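Areo Home Forum > Kitchen & Pantry > Small spaces

Topic: tabletop always covered in packaging, how do you all deal

dsurdu
ok so. small kitchen, one table, beige top, gets used for everything. groceries come in, get unpacked on it, and then the plastic just stays there. for days. need a system that isnt "throw it out right away" bc I clearly dont do that

liviu_l
throw it out right away

dsurdu
thanks liviu

PCraciun
Hang a bag on the back of a chair before you start unpacking. Plastic goes in as you go. Took me maybe a week to get used to it.

aurel_d_31
Bag on a chair tips over. Get a real bin, lid off, next to the table. I have a Mosturow one, 15 bucks on sale, narrow, fits beside the fridge

PCraciun
Mine has never tipped. What are you putting in it, bricks?

aurel_d_31
milk jugs

dsurdu
no floor space for a bin, door opens that way. also half the packaging I keep on purpose, the clear trays are good for seedlings in March

liviu_l
so its not trash its a collection

irinah
Keep four trays. Recycle the rest. I had a whole shelf of "useful" plastic when we lived on Geddes and used maybe two of them, the rest just got dusty and then sticky, dont know how

PCraciun
Four is not enough if you actualy start tomatoes.

irinah
then stack them somewhere else, not where you eat

dsurdu
fair. this is the table end I mean, the blue edge one. tall white thing with the orange top lives there too and it never goes back on the shelf either
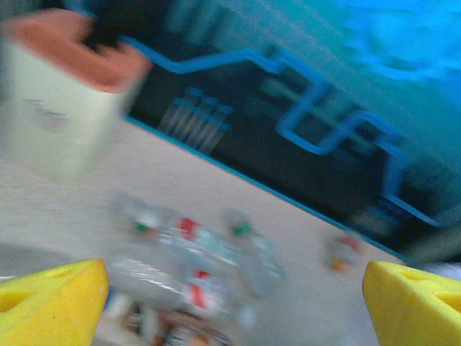 so by the time I want to roll out dough I'm pushing stuff to one side, then to the other side, and then I give up and make soup. the shelf is right behind me btw so I have no excuse

irinah
Is the tall one something you use every day? If so leave it out and quit feeling bad. Clear plastic is what I'd get off there first

dsurdu
most days yeah

aurel_d_31
disagree, everything off. table has to be bare at night or it fills up again. my rule anyway

liviu_l
aurel you have a garage

aurel_d_31
garage is full

PCraciun
Ha. Try the bag, Delia. Hook it on the shelf bracket if you dont trust the chair.

dsurdu
ok trying the bag on the bracket, trays go in a box under the bed, max six (sorry irina). tall thing stays for now. will post if the dough happens

irinah
six is fine. rinse them first

liviu_l
what kind of soup

dsurdu
lentil, always lentil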